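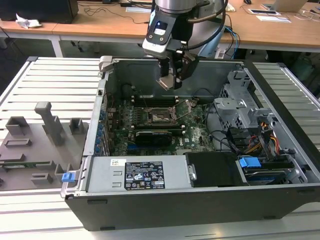
Workshop tips from the Peltis open day

The February open day at Peltis had a robot arm working on desktop computers, with Rajkumari Sengar answering questions for 30 visitors. Most of her advice applies at home too.

Lay the tower flat before you start. Parts come straight up and small screws stay put.

Unplug it, then hold the power button in for 9 seconds.

Never touch the pins in an open CPU socket – bent ones are very hard to straighten. Refit the plastic cover if you still have it.

Find the release latch before pulling a graphics card. On many boards it is hidden under the card.

Give each part its own place on the bench. Sengar uses trays from Plalow, but an egg carton will do for screws.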